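Speaker notes: Drying up without a draining board
Talk for the Clavstead home skills evening, Duneneck hall, May
Speaker: Kwok-wai Lui

Start at half past seven. Lights up, door shut. Tea urn off, or the back row won't hear.

Opening

Good evening. I'm Kwok-wai, and I used to run the kitchen at Chuensuk, a lunch place with 6 tables and one sink. I now teach the beginners' course at Flistard. I've been asked to talk about small kitchens, and I've picked the bit after the cooking, when everything is washed and you have nowhere to put it.

Ask for hands: who has a draining board built into the sink? Who has a rack that lives out all the time? Who uses a tea towel on the worktop? Leave time for people to look round at each other. Most groups have plenty of tea towel people.

Say that I was one too. A towel is fine for two mugs. For a full evening's washing-up it is soaked by the time you get to the pans, and then everything on it is sitting in a puddle.

What I use

A wire cooling rack, the kind sold for cakes. Mine came with a baking tin and I hardly bake. It goes flat on the worktop when I need it and on its side next to the chopping boards when I don't.

Hold up the rack. Pass the second one round, starting on the left.

Points to make while it goes round:

Look at the feet. You want some height under the wires so air can get underneath. If the rack has no feet, put a folded cloth under each end.

Press the middle with your thumb. If it dips, keep it for cakes and light things. A heavy casserole will bend it in the end and then nothing stands level on it.

Check where the wires cross. Cheap coating flakes there first, and once it has flaked you'll get rust marks on a pale worktop. I lost one to this at Chuensuk and the marks needed a good scrub.

Close wires are better than wide ones. Teaspoons go through a wide grid.

What goes on it

Bowls first. They take up the most room, and you can fit other things round them afterwards. People always start with the cutlery, and then the big bowl comes out of the sink and the whole lot has to be moved.
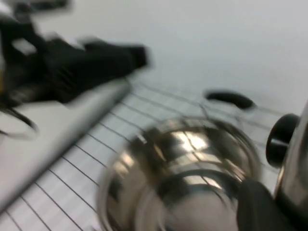 Stainless steel bowls are easy to live with, but they show every drop. In a hard water area, and Clavstead is a hard water area, each drop leaves a white ring. Put the bowl upside down and tilt it slightly by resting one side of the rim on a spoon handle. The water runs off and the air gets in. If you stand it the right way up, you'll have a small pool in the bottom the next morning, so only do that once it has been wiped.

Show the tilt with the bowl from the box. Do it twice, the second time slowly.

If there are rings already, a splash of white vinegar on a damp cloth, wipe, rinse, dry straight away. Don't use the rough side of a sponge on a polished bowl. The scratches never come out and they hold grease.

Lids next. A lid goes knob down if the knob is flat enough, otherwise lean it against something heavy. Water gets under the knob on most lids. Shake it before you put it down. At Flistard I ask everybody to unscrew one lid knob at home and look at what's underneath. They come back the following session looking a bit pale.

(Pause for the laugh. If none comes, go on.)

Handles. Anything with a handle should point away from the front of the worktop. I knocked a pan on to my foot once and I've been careful ever since.

Things that don't go on the rack: sharp knives, wooden spoons, anything with a paper label you want to keep. Knives get dried by hand and put away at once. Wooden spoons stand in a jug, handle down.

The worktop

A white worktop is a good test of how well you dry up. Every splash shows. I don't mind that. With a dark one you put your sleeve in the wet patch before you know it's there.

Put a tray or a thin towel under the rack if your worktop has a join in it. Water sitting on a join gets in and the board swells. This was the most expensive thing that went wrong at Chuensuk: 225 pounds for one length of worktop, and the fitting was on top. When we had the whole kitchen looked at, the quote was 2,000 and we went without.

Keep the rack away from the kettle and the toaster. The kettle's steam will undo your drying, and you don't want water near the toaster at all. If your kitchen is too small to separate them, move the toaster while you wash up. It weighs very little.

Wipe under the rack every time you lift it. People clean the rack and forget the patch beneath.

Order of work

I'll give this as a list and it's on the handout too.

1. Clear the worktop before you run the water.
2. Rack down, towel beneath if needed.
3. Glasses, then bowls and plates, then cutlery, then pans.
4. Big bowls on the rack first. Glasses wait on a folded towel at the side.
5. Dry and put away while the sink drains.

Someone usually asks why I don't leave it all to dry overnight. You can. In a big kitchen I would. In a small one you need that bit of worktop for breakfast, and a full rack in the morning means you make toast on top of the washing machine.

Someone may also ask about dishwashers. I haven't got one. Say so and move on.

Practical part

Two tables, one washing-up bowl each. Ask for a pair at each table. Give them the mixed box (bowl, two lids, a colander, cutlery, one awkward jug) and let them load the rack any way they like. Then ask the others what they would move. Don't correct them first.

The jug is the hard one. It is too tall to turn over without tipping. Let them try. I lean mine against the wall with the lip down.

Swap pairs if there is time. Stop at twenty past eight whatever stage they've reached.

Closing

Handouts are by the door. The course at Flistard starts again after the summer and the first session is knives. Bring an apron and your own tea towel.

Questions, then help stack the chairs. Collect both racks before people leave, as one went missing last time.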